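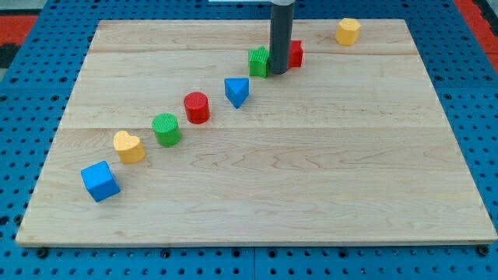 Bench Assistant, Shape Blocks and Sorting Boards (part-time)

Posted by Ruth Sugden, September

Print this page | E-mail this page

Clateck is hiring a part-time bench assistant for its block and board work. The job covers the preparation, checking, layout and packing of small toy shape blocks and the wooden boards they are used on. The position is 20 hours a week and runs through the winter, with a possible extension. It reports to Signe Dahlgren.

The work

The assistant will keep two block sets in order. The Asari set is the older one and has been through a lot of handling. The Sirusa set is newer and has a ridged top texture that holds dust. Both include cubes, cylinders, hearts, stars and triangular prisms in several colors. Blocks are brushed, measured at the top face and one side, and compared with the reference piece of the same shape. Any block outside tolerance goes in the reject tray with a tag. Do not sand a block to bring it back in.

Boards are checked for flatness along the glue seams with a straightedge and feeler gauge. A board that rocks on the bench is pulled and logged. Boards are wiped with a barely damp cloth, along the grain, and stored on edge.

Layouts are set by hand from a printed sheet. Each sheet gives the order of the blocks, their spacing and the rotation of each one. Rotation matters most for the cubes and prisms. For the cylinders it can be ignored, but the sheet will list a value anyway -- leave the column blank in the log. Expect up to 14 layouts in a shift once you are trained.

Packing is done at the end of the shift. Sets go back in the Won cases, one shape to a slot, textured face up. A case with an empty slot is not closed until the missing block is found or written off.

Requirements

- Good close vision, corrected or not, and normal color vision. There is a short color test at the interview.
- Steady hands. Blocks are placed to a pencil mark and must not be slid across the board.
- Able to use calipers and read them correctly. We will check.
- Legible handwriting. The log is on paper.
- Able to stand at a bench for 2 hours at a time. A stool is available for measuring but is too low for layout work.

Experience in a wood shop, print shop, toy repair or parts inspection is useful. No degree is required.

Hours and pay

Shifts are mornings, starting at 8:30. Pay is hourly and is set by experience; the range is sent to everyone who is called for interview. Training is paid at the full rate. Closed-toe shoes are required. Aprons are supplied.

How to apply

Send one page describing your relevant work, plus the name of one person who has supervised you. Address it to Ruth Sugden, Bench Hiring, Clateck. Put "Blocks and Boards" in the subject line. Interviews include a practical part at the bench lasting over an hour: measuring a tray of blocks, setting one layout from a sheet, and packing a case. Applicants will be told the result either way.

Comments (4)

pdk: Is the straightedge supplied or do we bring our own?

Ruth Sugden: Supplied, along with the calipers. Please don't bring your own. Readings have to come off the same tools.

marlow_t: I did this job for one season. The hearts are the slow ones to measure, there is no good flat on the side. Otherwise quiet work and the mornings go fast.

Signe Dahlgren: There is now a small V-block for the hearts. It helps with the Sirusa set, less so with the Asari.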